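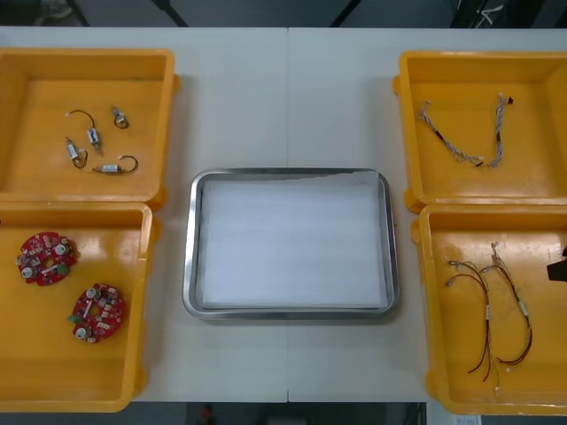

County disability fund: replacement socket after first fitting

Posted by Fernanda Baptista, November 2018

My father received a below-knee prosthesis through the county social welfare office in May. The residual limb has since lost volume and he now wears 6 plies of sock to keep the socket from rotating. The clinic says he needs a new socket but the foot and pylon are fine. The welfare desk told us he is "already served" and can't be listed again. Is a socket treated as a new device or as a repair? He is registered and has his disability card. We live 131 km from the fitting center, so I would like to have the right papers before we travel.

Kai-wen Tseng

It depends on how the clinic writes the request. In our county, a full limb goes on the annual beneficiary list and a person can be on that list once per cycle. Socket replacement goes under maintenance, which has its own form and no cycle limit. If the note says "new prosthesis", the desk will reject it. Ask the prosthetist to write "socket replacement, existing components retained" and to record the sock ply and the current limb measurements. Attach:

Copy of the disability card, both sides
The original delivery slip from May
Clinic note, signed and stamped
Letter from the ward office confirming residence

Hand it in at the social welfare office, not at the hospital, and get a reference number. Ours took 6 weeks. Transport is a separate claim - keep the bus receipts.

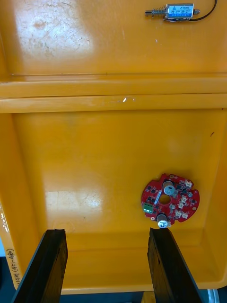 Small solenoid and red circuit board in a divided yellow tray.

Subbarao Arumugam

just go to the hospital and ask, they did my uncle's the same day

Aravind Devadiga

Same day is possible for padding or a strap, but a socket needs a new cast and at least one check fitting. I agree with Kai-wen on the wording. One addition: if the desk still refuses, ask for the refusal in writing and send it with the clinic note to the county director of social services. Until the new socket is ready he should have the skin checked. At 6 plies the load can shift to the end of the limb.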